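最終更新: 3月
保守担当: Lingyun Fan、Nelu Tudose

# Morker 片付け作業データセット

Droltov の貸し出し用玩具部門で、返却品の仕分けに使うロボットアームの学習用データです。おままごとキッチンの流しに残った食材や皿を、アームが拾って元の場所へ戻す作業を収録しています。

## 背景

返却されたキッチンセットの点検は、これまで全部手作業でした。1セットごとに小物を拾い、棚へ分け、欠品表に記入します。かがむ姿勢が続くため、点検班からは腰と手首の負担が以前から挙がっていました。Morker はこのうち「拾って分ける」部分だけをアームに任せる計画です。欠品の判定と傷の確認は引き続き人が行います。

## 内容

- エピソード数: 約700
- 作業の種類: 4(流しから取り出す、皿に載せる、カウンターへ移す、コンロ側へ移す)
- 操作方法: 点検班の担当者による遠隔操作
- 各エピソードに日本語の短い指示文が付きます
- 失敗した試行も `failed` の印を付けて残してあります

## フォルダー構成

```
morker/
 episodes/
 instructions/
 notes/
```

`notes/` は操作者の自由記述です。書式は揃っていません。

## 現場での変更点

導入後、点検班の持ち場は次のように変わりました。

1. 作業台の横に操作席を2つ置き、交代で入ります。
2. 拾い上げの担当だった人は、操作と記録の確認に移りました。研修は Teresa Pawłowska が担当しています。
3. アームが止まったときの復旧は、操作席の人がその場で行います。保守班を待つ必要はなくなりましたが、呼び出しの基準がまだあいまいです。

人員は減らしていません。一方で、操作席は座りきりになるという声があり、Rhydian Hopkin が交代間隔を見直しています。手で拾うほうが速いという意見も `notes/` に残っています。削除しないでください。

## 既知の問題

- 流しの縁に寄った小物は把持に失敗しやすいです。
- 皿の上の小物を取るとき、皿ごと動くことがあります。指示文では「皿」と「上の物」を必ず分けて書いてください。
- 初期のエピソードには、指示文の食材名が揺れているものがあります(「いちご」「苺」など)。修正中です。
- Kirkwood の倉庫で使っている棚の配置は含みません。

## 利用条件

社内と Munteanu との共同作業に限ります。操作者の氏名は収録していません。`notes/` を外部資料に引用する場合は、Nyokabi Mfinanga に確認してください。

## 作業例
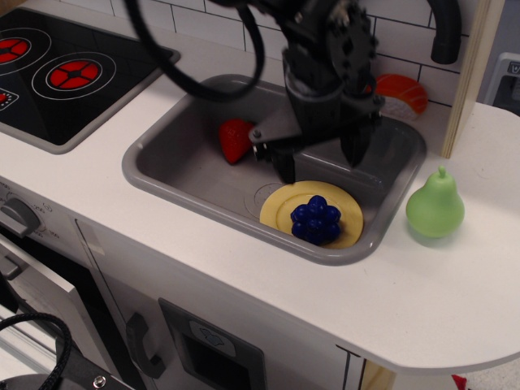 図1: 流しの上のグリッパー。流しの中にいちご、皿の上にぶどう。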